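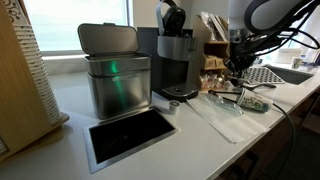 Cup dispenser and steel compost bin by the window.

Cukero Essay Planner, one-year licence
5/11/26
By the Satitz reviews desk

Cukero is a planning and referencing tool for students who have to write essays and would like to stop losing marks for the dull bits. You paste in your question, set a word limit, and it gives you a skeleton with space for notes, quotes and sources. It doesn't write the essay. We wouldn't stock it if it did, and we have turned down a few that do.

The maker says it "cuts planning time in half". Half of what, we asked, and got no clear answer. In our own trial a 3,000-word essay took much the same time to plan as it would on paper, though the notes were a good deal tidier at the end.

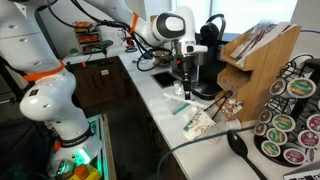
The referencing side is better. It handles 8 citation styles and lets you switch between them without retyping anything. Web pages with no named author still confuse it, and it put the publisher in the wrong place on two of the ten sources we fed it. Check your list by hand before you submit. A marker won't care whose software got it wrong.

There is also a "readability score". We would leave it switched off. It marks down long sentences whatever is in them, and a student who chases the number will end up with something that reads like a bus timetable. The maker is fond of this feature -- it takes up most of the box.

What you get: one licence for two devices, the planner, the reference manager, and a short printed guide. Works offline once set up. Notes can be exported as plain text or as a word processor file, but the plan's layout is lost in the plain text version.

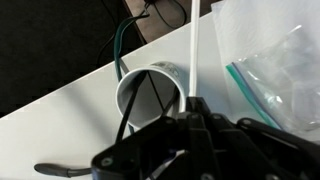
How it compares: Skindumach has the stronger library search but wants a monthly fee, and cancelling takes more clicks than it should. Sitthichai is free and handles fewer citation styles, and for a first-year student with short essays it may be all that's needed. Try that one first. If you are writing a dissertation, Cukero is probably worth paying for on the references alone.

Updates are included until the licence runs out. The maker has promised a fix for the web page problem in August, and we'll change this page when we have tested it. Unopened boxes can be returned within 10 days. Opened ones can't, as the licence code is printed inside the lid.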